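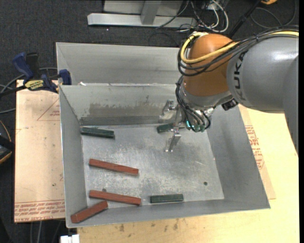
Volume 56, No. 3 – page 8

A Morning at the Prombridge Paper Mill

The mill at Prombridge opens its gates to visitors once a year, in April, and this time our local history group got places on the first tour. We met at the east gate at half past nine. Parking is on the far side of the river, so allow time to walk back across the footbridge.

Prombridge has made paper on this site since the town was little more than a ford and an inn. The first building burned down and the second was pulled down for its stone. The present mill is the third, a long brick building with a sawtooth roof and a later office block stuck on the end. The company that runs it now, Poltell, bought it from the old family firm of Kollár and kept on most of the people who worked there. The Kollár name is still cut into the lintel over the door to the rag house.

We signed in, left our bags in lockers and were given ear plugs and orange vests. Our guide works in the quality office and has been at the mill her whole working life. She asked us to stay between the yellow lines, and then she set off at a fast walk.

The tour starts in the rag house, although no rags have come in for a long time. The mill now buys cotton linters, the short fibers left on the seed after ginning. They arrive in pressed bales wrapped in plastic and feel like stiff blotting paper. A worker cut one open and passed pieces down the line. One of our members asked about the smell, and was told that it comes from the size and not from the cotton.

From there we went up a steel stair to the beater floor. The beaters are oval tubs with a heavy roll at one side, and the pulp goes around and around until the fibers are frayed enough to hold together. It takes most of a shift for the heavier papers. Two of the older tubs are lined with tile and came from a mill at Rakeck that closed. They are still in use for small orders – mainly bookbinders and people who restore maps.

The noise on the machine floor is considerable. We could hear very little of the talk, and the guide had us gather in a glass booth at the far end where she could go through it again. The machine is a cylinder mold. A wire-covered drum turns in a vat of thin pulp and picks up a layer, and a felt lifts the wet sheet off and carries it to the presses. The watermark is made by raised wire sewn to the cover of the drum. She had an old cover on the bench, with the Kollár heron on it, and we were allowed to run our fingers over the stitching.

Drying takes up the rest of the building. The ordinary grades go over steam cylinders. The best watercolor paper is hung in the loft, where there are louvers on both sides that are opened and closed by hand according to the weather. I had not expected this to be still going on. The loft was the quietest place we saw all morning, and the floorboards are worn into shallow dips along the walkways.

The last stop was the sample room. Every making has a number, and a sheet from each is kept flat in a drawer. Number 3959 was on the table, a cream laid paper for a run of certificates. The early ledgers are kept in the same room in a glass-fronted case. They list wages, coal, felts and the price of alum, and in the back of one somebody kept a record of floods on the river. Our group has asked whether we can come back to copy the flood entries, and the office said to write in over the summer.

Coffee and rolls were laid out in the canteen at noon. There is a small shop by the lockers selling offcuts by weight, and these are good value, especially the heavy cotton sheets. Cards were accepted, though the reader was slow.

A few practical notes for members who want to go next year. The stairs are steep and there is no elevator to the loft. Flat shoes are required and sandals will be turned away at the gate. Photographs are allowed on the beater floor and in the loft. The tour takes two and a half hours, and places have to be booked through the mill office by the end of January.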